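How Do Police Solve a Bike Theft?

Every year, bikes go missing from yards, school racks and sidewalks. Here is what happens after someone reports one stolen.
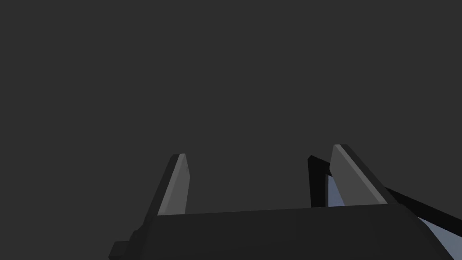 Making the report

The first step is telling the police. An adult can call the station or fill out a form online. The officer asks what the bike looks like, where it was left, and when it was last seen. In the town of Semaan, people reported 254 stolen bikes in one year.

Each report gets its own number. A report might be number 2374, for example. The family keeps that number and uses it whenever they call back.

What is a serial number?

Most bikes have a serial number stamped into the metal, often underneath, near the pedals. It is a mix of numbers and letters. Two bikes can be the same color and size, but the serial number helps tell them apart. Police put it on a list of stolen property that other officers can search.

Looking for clues

Officers may visit the place where the bike was taken. They look for things left behind, such as a cut lock. They talk to neighbors, who are called witnesses if they saw or heard something. Some stores and homes have security cameras, and police can ask to see the video.

Officers also check places where used bikes are sold. A secondhand store may write down the serial number of every bike it buys.

Getting it back

Sometimes a bike turns up quickly – left in a park or behind a building. Sometimes it takes months, and many bikes are never found. The Omness police station has almost 2000 bikes on its list that are still missing.

If police find a bike, they check the serial number and call the owner. The owner may need to show a receipt or a photo.

3 things you can do

Write down your serial number and keep it at home.

Lock your bike every time, even for a short stop.

If you see someone taking a bike, do not try to stop them. Go tell an adult you trust.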